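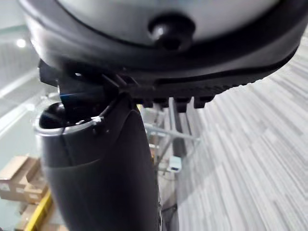 Black on black, with one round knob.

The Yellow Table

1. Trays

The room I want to tell about was in Mostulstead, behind the office of Foltano, and everything that mattered in it was black or yellow. The table was yellow. The shelves were yellow too, with black uprights. The trays were black, and in my first winter I saw them also when I closed my eyes.

I had come to this country with one suitcase and a certificate for a profession that was not needed here. At Foltano they asked me if I was patient. I said yes, and so I was given the trays.

A tray goes on the table. You look at the rim, then you look at the hollow. If the rim is good and the hollow is good, the tray goes to the shelf and you write its number in the book. On the evening I started, the book was at number 1197. I remember this because my grandmother's house had the number 197, and I thought somebody had put a one in front of it to make it farther away.

The carpet was gray and it swallowed every step. In my language we say that such a floor keeps secrets. I tried to explain this once at lunch, and the woman from Pumasine, who came to us for the deliveries, said that it keeps mostly crumbs.

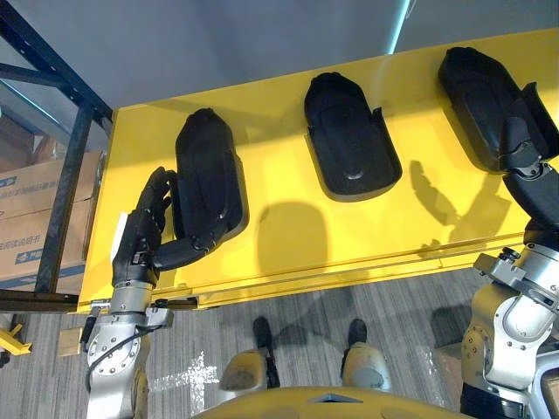 2. The cot

There was a folding cot in that room, black, with crossed legs. For a long time I believed it belonged to the company. Then one night in February the last bus did not come. I walked back through the snow, 57 minutes with wet shoes, and I found a blanket on the cot, folded in four, and under the blanket a bar of chocolate.

I did not eat the chocolate. I slept in my coat, and from there I could see the small black boxes on the middle shelf and the round metal discs behind them. The discs had a little light on them from the street. They looked to me like coins from a country where everything is expensive.

In the morning I folded the blanket in four again. I wrote "thank you" on a piece of cardboard and left it on top. When I came for my next shift, the cardboard was turned over, and on the back was written, in large careful letters: "Eat it."

So I ate it, standing by the table, before I took the first tray.

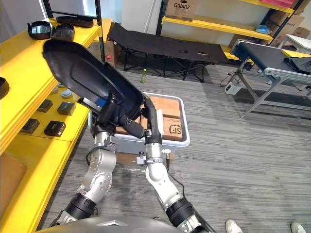

After this I started to leave things too. I left an orange, and later a pair of thick socks from the market. Once I left a jar of my own plum jam, and the jar came back clean, with 56 paper clips inside — I counted them, I don't know why. I never asked who it was. We had people from Malabanan at night and people from Pumasine in the day, and all of them walked on that same carpet without a sound.

In May I was moved upstairs, to the orders. I took the jar with me. The paper clips I use slowly, only for letters to home.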